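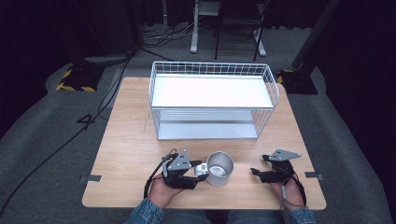

What do we do with a take where the left and right streams don't start on the same frame?

Keep the raw files, mark the take "hold", and run the realign script before anyone trims it. Don't re-record until you've seen the offset it prints. Most of them are fixable!

Ticket: Zurnura collection, table tasks, left stream drifting against right
Status: Resolved, one follow-up open
Opened: December 6, 2021
Component: handheld pair, recorder, Ledesma sync service
Priority: High (blocks the Cuvolton training run)

Report

Uploaded the newest batch to Cuvolton and the checker threw out 8 takes. Same message each time: "pair offset above limit". The video plays fine on both sides if you open it alone. Put the two sides next to each other and the left hand closes visibly before the matching motion shows up in the head view. For a policy that has to learn which hand does what and when, that's poison, so I stopped the upload there.

What I know so far: the limit in the checker is 8 ms. The worst take is off by 699 ms. The good takes in the same batch are nowhere near the limit, so whatever this is, it comes and goes.

Steps tried

1. Restarted the recorder, recorded a short take. Clean.
2. Restarted the recorder, waited through a long idle, recorded. Offset is back.
3. Swapped the left and right cables at the hub. The offset stayed with the left gripper, so the hub port is off the hook.
4. Rolled the sync service back one version. No change at all, rolled forward again.

Step 2 was the fun one. Being able to make a bug happen on purpose is the best feeling in this job.
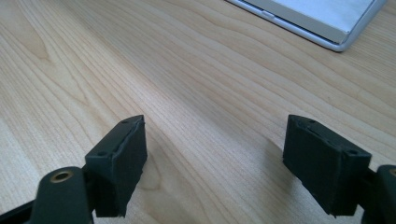 With the idle trick I could get a bad take nearly every time, so I turned the recorder log up to verbose and went looking at the clock lines. The left side gets its start stamp from a cached value if the last take ended a long while ago. The right side asks for a fresh one. Two different code paths for two identical grippers! The left path is old, from when we only ran one hand, and it never got cleaned up when the pair mode went in.

Log, trimmed to the useful part:

recorder: pair mode on
right: clock request sent, reply ok
left: clock cache hit, age above refresh
left: start stamp accepted
right: start stamp accepted
recorder: take open

"Age above refresh" should have been an error. It's logged as a note, and the note only shows in verbose mode, so of course it went by unseen.

Questions that came in on this ticket, with my replies

Does this affect takes we already trained on? A few, yes. I ran the checker over the whole March set, 2528 takes, and the flagged ones all come right after a long gap in recording. They're on hold now and the list is in the batch folder.

Can the realign script save them? For a constant offset, yes, and a cached stamp gives a constant offset. The script matches gripper width against finger motion in the video and shifts the stream. If a take has no open or close in it, the script has nothing to match and will say so. Those should be dropped.

Why not just loosen the limit? Please don't. A loose limit hides exactly this kind of thing, and the grasp timing is what we're collecting the data for.
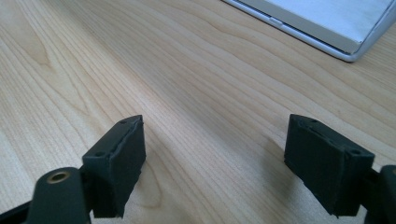

Zurnura capture lead

Update on the fix. The left side now goes through the same clock request as the right, and the cache is gone completely. I also turned the "age above refresh" note into a hard stop, so if anybody brings a cache back some day, the recorder will refuse to open the take and tell you why on the main screen.

To test it I did the idle trick over and over, then a long run of normal takes. Every pair landed inside the limit. I'm really happy with how steady the numbers are, much tighter than before the bug was even noticed. The wrist views line up with the head view so well that you can step through a grasp one frame at a time and watch all of them agree.

If you're updating your own station:

— Pull the recorder, then the sync service, in that order.
— Delete the old clock cache file. The new build ignores it, but it confuses people reading the folder.
— Unplug both grippers and plug them back in before the first take.
— Record one take with a few slow closes on each hand, then run the checker on it.
— Keep the fingers wide open at the start and at the end. The realign script looks for that.

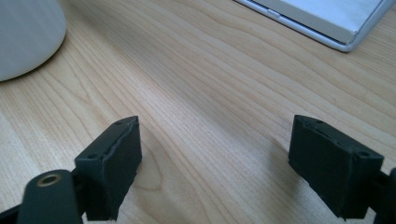

One more thing I found on the way, and it's a separate problem: the checker reads takes in file name order, and take 1000 sorts ahead of take 699. That made the "recorded after a long gap" pattern a lot harder to spot than it should have been. I've switched my own copy to sort by start time. I'd love to see that go into the shared one.

Geltia station asked if they need to redo anything. Their recorder is on the single-hand build, so the pair code never runs there. They should still update before they move to two hands.

Realigned takes are back in the queue and the Cuvolton upload is running again with no rejects so far.

Follow-up: sort order in the checker, open, assigned to tools.
Main issue: closed.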